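Denex
Home | What we do | About us | Work with us | Contact

About us

Denex records examples of handling work for people who train robots. Our customers build the learning systems. We supply the examples those systems learn from, with notes on what was done in each one and whether it went as it should.

We are based in Clisside, on the upper floor of the old Afolabi building, and have been here for two years. The firm was started by Hauwa Ezeani, who had spent a long time in food packing before she went into software. She still writes most of our task sheets herself, and a good many of them come back to packing in one way or another.

How a task is set up

Every job begins with a task sheet. It says what is on the table at the start, what should be on the table at the end, and which arm does which part. Our longest-running set is called Tinda. It covers the bagging of fruit and vegetables: one item is taken from a basket and put into a clear bag with a zip seal. We use toy produce so that the shapes and colours stay the same from January to the following January.

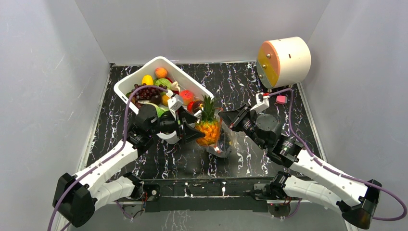
Tinda, pineapple task: two arms, one basket, one bag.

Bagging is easy for a person and hard for a pair of arms. The bag has no fixed shape. It folds, it clings to itself and it moves when anything touches it, so one example of an open bag tells a learning system very little about the next one. The task sheet asks for the bag to be placed differently each time, and for the basket to be turned and refilled between attempts.

A person controls the arms throughout. The movements of both arms are stored together with the pictures from every camera, all on the same clock. We do not tidy the movements up afterwards. If the person hesitated, the hesitation stays in. 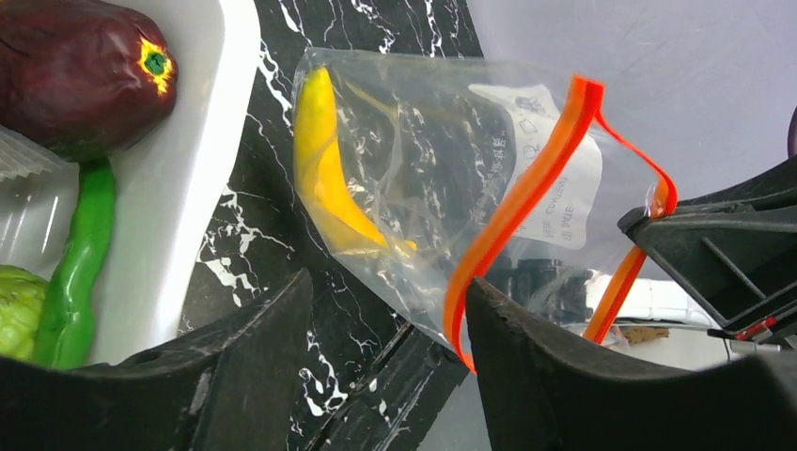
Once an attempt is recorded it goes to review. A reviewer plays it back, marks the point where each step begins and ends, and gives it one of three grades: good, usable or failed. The failed ones are kept in a separate folder and delivered with the rest - several customers have asked for them, as a system also needs to see what a dropped item looks like. The reviewer is never the person who did the recording.

The Tinda set now holds 2327 reviewed attempts. A normal delivery is 400, sent with the task sheet, the grades and a short written report. The report lists anything that changed while the work was going on, such as a new pair of gripper fingers or a different make of bag.

Choosing what goes in the basket

We spend more time on this than visitors expect. A basket with a single item in it gives clean pictures and poor examples. In a full one, things lean on each other, leaves get in the way and the item you want may be half covered. Tinda uses full baskets for most of its attempts, and the order of filling is changed by hand.
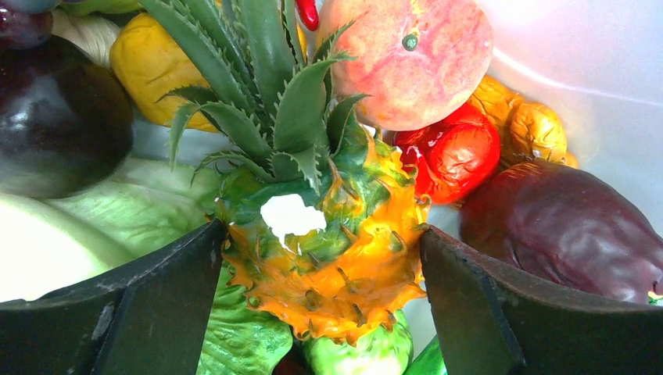

Can a customer send in its own objects?

Send them to us with the enquiry and we will try them on the table first. We then write back to say which ones the grippers can hold and how long the recording is likely to take.

The people

There are 12 of us. Most of the team record and review, swapping between the two during the day. Nobody records for more than two hours at a stretch. After that the attempts get slower and the grades get worse, which we found out from our own figures in the first year. The others look after the arms, the storage and the accounts.

New staff start in review. They watch other people's attempts for a few weeks before they take the controls, and by then they have usually formed firm opinions on how a bag should be held. Hauwa still takes a turn at the controls when a new task sheet is being tried out.

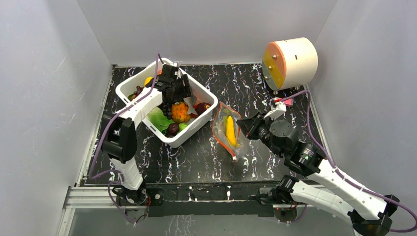

Temitope thinks the first few weeks in review are the most useful part of the training, and would make them longer. Her argument is that you only notice a bad approach to the bag after watching other people make the same one over and over.

Visits and enquiries

Customers are welcome to come and watch a recording session. Mornings are best, from 10 o'clock, and we ask for a few days' notice. Please use the contact page and tell us what the task is, which objects are involved and how many attempts you think you need. If you don't know the number yet, leave it blank and we will suggest one.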